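# Do "color catcher" sheets and lint rollers do anything for black knits?

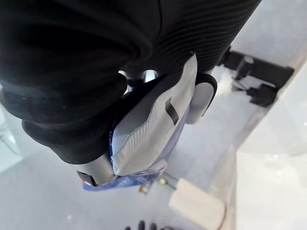 **Laundry & Clothing Care** > Knitwear

I've got a black ribbed knit with a slightly fuzzy surface, and it picks up pale specks of lint. The smooth stuff in my closet never does this. My sister swears by the dye-trapping sheets you throw in the wash, and the clerk at the Orngate store tried to sell me a box of 50 plus a "knit reviver" spray on top of it. I'm not buying that a sheet of treated paper does a thing for lint, and the spray smelled like plain fabric softener to me.

What I want to know:

- Is there any point in the sheets if everything in the load is black already?
- Does a sticky roller pull more fuzz up out of the ribs than it takes off?
- Is the "wash it inside out" advice real, or just something people repeat?

I wash at 20 degrees (European machine, came with the apartment), line dry, no dryer. Please don't tell me to buy a new sweater.

*asked by dultby_knits*

---

**Su**

The sheets are for loose dye. Lint is fiber, so you're right to be suspicious. In an all-black load I wouldn't bother. If you want to test it, run one load with and one load without and look at the sheet when it comes out. Mine was faintly gray and the sweaters looked the same either way.

Inside out is real, as far as I can tell. The lint still lands on something, but it lands on the side you don't see. What made a bigger difference for me was keeping towels out of the load. One old towel can cover a black knit in white fluff, and no spray will fix that.

On rollers, it depends on the glue. The very sticky ones lift the fuzz on a soft knit and a month later you've got pills. I use a cheap, weak one and go along the ribs, never across them. For two or three specks I use a bit of tape around my finger.

---

**orngate_regular**

Vinegar. Half a cup in the rinse. Works on everything.

> Works how, though? I tried it for most of October and got a sweater that smelled like salad until it dried. Same lint. *(dultby_knits)*

---

**Clemitz**

I'd ask where the lint comes from before paying for anything. Check the machine's filter. When I finally opened mine it had a wad of gray felt in it, and cleaning it did more than any product I've tried. Then check the drawer or shelf where you keep the knits. Mine sat next to a fleece blanket for years.

A few other things:

- Wash knits in a mesh bag, loosely filled. It cuts down on the rubbing.
- A soft clothes brush is gentler than a roller. Short strokes with the ribs, sweater laid flat.
- Skip softener. I used it for years and my knits only got fuzzier. Could be coincidence, but I haven't gone back.

I disagree with Su about the sheets being useless. If the black is new and still bleeding, one sheet in the first couple of washes might save whatever else is in there. After that I'd stop.

> Filter was disgusting. Cleaned it Sunday, ran the knits by themselves, inside out. Fewer specks so far, but that's one wash, so I'm not calling it solved. Still not buying the spray. *(dultby_knits)*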